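Teltard Service Desk
Ticket 3160: Button verification cell, shift handover and staffing of manual checks
Site: Ciddale
Opened by: Ainhoa Olmedo, Assembly
Assigned to: Florencio Montes, Automation Support
Priority: 2
Status: Closed, with one item carried forward
Opened: November 24, 2021

Summary of request

Assembly reports that the button verification cell stops at shift change and does not resume until a member of Automation Support attends. Operators on the incoming shift are assigned to the cell but do not hold the permission needed to acknowledge the stop. The department requests a correction to the fault and a decision on who may restart the cell.

Initial findings

The controller log shows code 1221 (operator session expired) at each reported stop. No mechanical fault was recorded on either arm. The session opened by the outgoing operator closes at the end of the scheduled shift, and the cell treats the closure as a loss of supervision. This is the behavior specified at commissioning, when Automation Support staff were present at every handover. That arrangement ended in February, and the setting was not reviewed at that time.

The log was also compared with the work instruction. The instruction still describes the former manual bench, at which each operator pressed every unit by hand and signed a paper sheet. It contains no step for transferring a session from one person to another. Operators have therefore been logging out in good faith, as they would at any other terminal.

Inspection at the cell

Support attended during a scheduled pause. The units on the work cloth were the white boxes with round white and red buttons and the orange box with the red mushroom-shaped button. Further units, including the yellow box with the green button, were at the right side of the table. The layout was accepted for the purposes of the test.

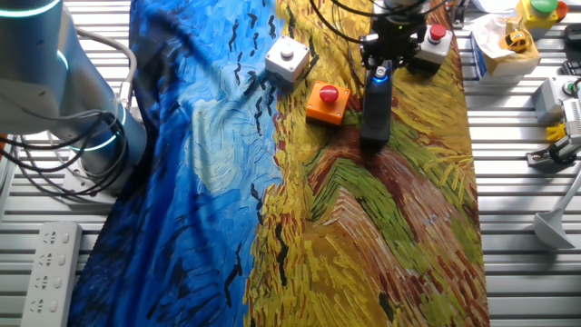
Ryota Hoshino asked that the record show a concern shared by several operators: that they are now responsible for a cell they are not permitted to restart, and that waiting for a technician counts against the output of their shift. He added that on the manual bench an operator could feel a stiff button at once, and that he would like that judgment to be given a place in the new procedure.

Support accepts both points. The first is addressed under the corrective actions. The second has been referred to Montserrat Pastor, Quality, as it concerns the inspection standard and falls outside the scope of this ticket.

Corrective actions

1. A handover function was enabled on the controller. The incoming operator signs in before the outgoing operator signs out, and supervision passes without a stop.

2. Permission to acknowledge code 1221 was extended to all operators who have completed cell training. Codes relating to the safety circuit remain restricted to Automation Support.

3. The work instruction was revised and issued to Assembly. The paper sheet has been withdrawn.

4. Waiting time caused by a restricted code is to be recorded separately and will no longer be charged to the shift. Nicanor Salcedo, Production Planning, has confirmed the change in the reporting template.

Verification

The handover sequence was repeated 100 times on the test profile with two operator accounts. Code 1221 did not appear. Assembly then carried out a handover under normal conditions and reported no stop.

Carried forward

Quality is to advise whether a sample of units should be returned to operators for a check by hand, and how that work would be graded. Assembly has asked that any such duty be assigned by rotation and included in the job description before it begins. A separate ticket will be opened once the advice is received.

Closed by: Florencio Montes
Closure accepted by: Ainhoa Olmedo

Related tickets
Operator badge not recognized at Segura terminal
Request for cell training places, second shift
Sekby line: revised work instruction not displayed
Waiting time codes missing from shift report

Teltard Service Desk | Contact Automation Support | Back to top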